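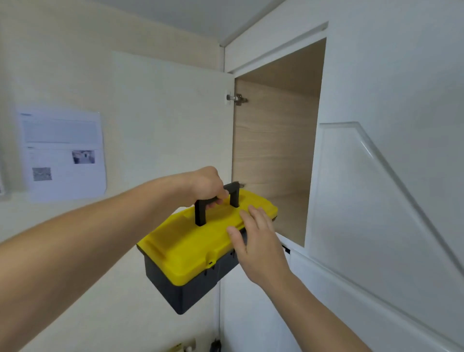 From: Homa Mahmoudi
To: manipulation-list
Subject: Re: Open day at Fominstead, program and questions

Arlo Zamora wrote:

> Two questions before I book the train. First, is the Tuesday
> demonstration still the overhead stowing task, or has it gone back to
> tabletop? Second, how much of the human demonstration data goes into
> the policy you will be running, and can visitors look at it?
>
> I would also like to know whether the cabinet is a test fixture or a
> real one. Our group at Breltau had good numbers on a fixture and poor
> ones the moment we moved to a normal room.
>
> Arlo

Arlo,

Still overhead stowing. Tabletop was dropped from the program in March and is not coming back this year.

The cabinet is a real one, built into the wall under a sloped ceiling. The opening follows the slope, so the clearance at the top is not constant across the width. The door swings to the left on concealed hinges and stays open for the whole run. Door opening is a separate task and will not be shown.

The object is a plastic toolbox, yellow lid, dark gray base, squared handle on top. We settled on it because the handle offers an obvious grasp that is not sufficient by itself. Carried by the handle alone, the box swings. The people who recorded the demonstrations mostly put one hand on the handle and the other flat on the lid, and tilted the box on the way in. The policy has learned the first part well. The flat hand is less reliable: on a bad run it arrives late, and the box touches the face of the cabinet before it is lined up.

On data: the policy for the open day was trained on 135 human demonstrations, all from a head-mounted view. No teleoperated runs are included. Golshifteh Golestani will have the recordings on a screen next to the robot, and visitors can step through any of them. She can also show the 33 we excluded, mostly for hands leaving the view or for a box that was set down halfway.

Current result on the robot is 70 percent success, counted as box fully inside and released. We count a recovery after contact as a success if no person intervenes. Esben Toft disagrees with that rule and will probably tell you why. The figure under his rule is lower, and both will be on the handout.

Practical points:

Runs start at 10 and repeat on the hour until 3 p.m. The room is small, so each run takes 10 visitors. Put your name on the sheet at the front desk when you arrive.

Stay behind the tape while the arms are powered. Nazanin Bagheri holds the stop button and will halt a run if anyone crosses it.

Bring your own objects if you like – rigid, with a top handle, and no heavier than an empty toolbox. We will try them after the last scheduled run, with no promises. The Duvance people brought a soft cooler bag last year and the result was not informative.

The Moradi gripper will be on the bench but not mounted. The wrist adapter has not arrived.

If you can send me the dimensions of your fixture, and the depth in particular, I would like to compare. Our cabinet is shallow, and I suspect most of our failures come from that and very few from the slope.

Homa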